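# Chapter 4: A Place to Work

I learned most of what I know about work surfaces by having bad ones. My first bench in the Ollari shop was a door on two filing cabinets, and everything I set down on it rolled toward the window (I lost a lot of screws that year!). So before we get to projects, I want to spend a whole chapter on the table and what goes around it.

We'll start with color. People ask me why I like a dark, matte top, and my answer is always glare. A shiny surface throws the ceiling lights right back in your face, and after an hour you're squinting at your own work. The same goes for the walls. Plain black fabric on three sides cuts out a surprising amount of clutter, and your eyes settle down and stay on the job.

Then there's the edge. I'm a big fan of a slightly raised border – small parts stop there instead of on the floor. Zlatko Berisha, who taught me at Treltden, used to make us run a palm along all four sides before we were allowed to touch a tool, and I still do it.

Keep an enclosed table like this one in mind as you read. Look at the border, the clips along the far edge and the way the fabric closes in the sides, and then think about your own bench at home. 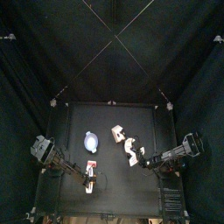

## 4.1 Measuring Your Space

Grab a tape measure and a pencil. My own top is 42 inches wide and stands 37 inches off the floor, and yours may need to be lower.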